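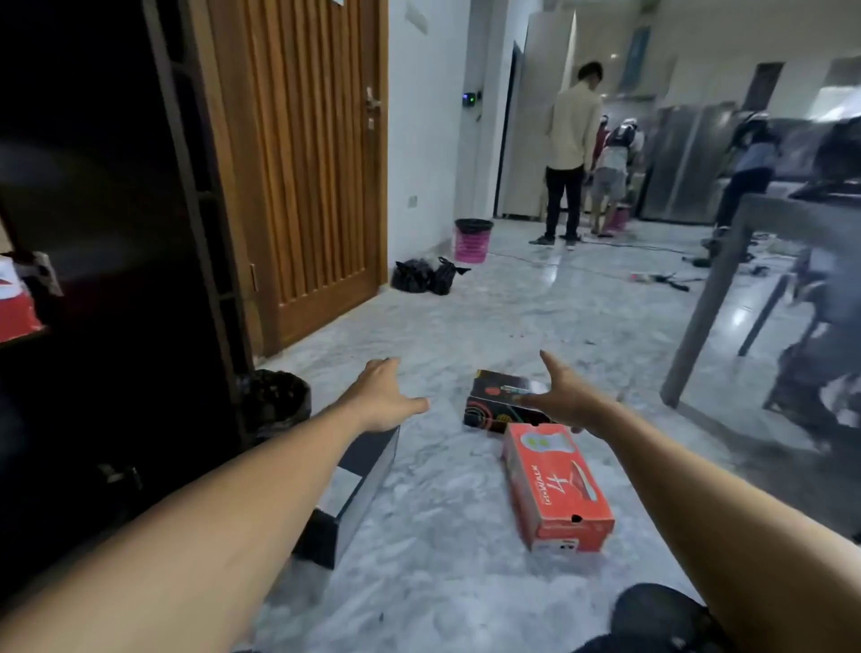
Shoeboxes on the marble floor beside the tall cabinet, with a corridor leading to a brighter open area behind. Photo: Berhanu Ayele

Dukudby residents start shoe storage sort ahead of September floor work

Residents of Tsegaye House in Dukudby have begun sorting and reboxing the footwear stored along the ground-floor corridor, the first stage of a clearance that has to be finished before the floor is repolished in September.

The work started on Tuesday, 28 June 2022, and is being done by the residents themselves. The building has 43 apartments. Under the house rules, outdoor shoes come off at the corridor entrance, and over the years the cabinets there have filled with boxed pairs that are rarely worn, along with boxes that hold nothing at all.

Asnakech Tefera, who is coordinating the sort for the residents' association, said the procedure was kept short on purpose. Each box is taken out, set on the floor and opened. A box with a matching pair inside is labeled with an apartment number and set aside for return to the shelf. A single shoe goes to the lost-and-found crate for 14 days. Empty boxes are flattened for paper collection unless the lid and base are both sound, in which case they are kept for pairs that have no box.

"The box tells you very little," Tefera said. "People reuse them. You get sandals in a boot box and phone chargers in a sandal box. So every lid comes off, even when there is a size label on the end."

Boxes are being handled one at a time, on the floor, which residents found faster than working at a table. The marble is easy to wipe down afterward, and a full row can be laid out without stacking. Stacking is discouraged during the sort. Lids from different makers do not fit each other well, and a mixed pile tends to slide.

Waste is held in the corridor in lined bins and tied black bags until the next pickup. Tissue paper, silica gel packets and torn inserts go in the bags. Silica packets that are still sealed are kept back and put into the boxes returned to the lower shelves, where damp has been a problem in past winters.

The floor contractor, Drakmont, has asked for the full length of the corridor to be clear of loose items before its crew arrives. Cabinets may stay in place if they are empty below knee height. The polishing itself is scheduled to take 2 days, followed by a curing period during which residents will use the side entrance.

Berhanu Ayele, who keeps the storage list for the building, said the old list had stopped matching the shelves. Of the first 21 boxes checked against it, most were either on a different shelf from the one recorded or did not appear on the list. The new version records only the apartment number, the shelf and whether the box is adult or child size. Brand and color have been dropped – the entries were often wrong and took up most of the time.

Shelf space will be assigned again once the sort is complete. Each apartment will get one section of shelf, with tall boots stored on the bottom level and children's boxes at the middle level. Boxes are to be placed with the short end facing out so that the label can be read without pulling the box forward. Anything wider than the shelf is deep will have to be stored inside the apartment.

Pairs that no one claims will be offered to the Nunari secondhand shop, which accepts clean footwear with intact soles. Shoes with split soles or broken heels are not accepted and will be thrown out. Residents who are away can ask a neighbor to claim for them by leaving a written note with the apartment number and a short description of the shoes.

Sorting continues on weekday evenings in the ground-floor corridor. Residents are asked to collect labeled boxes from the floor the same evening where possible, and to keep the path to the apartment doors open. Questions about single shoes should go to Tefera, and corrections to the storage list to Ayele.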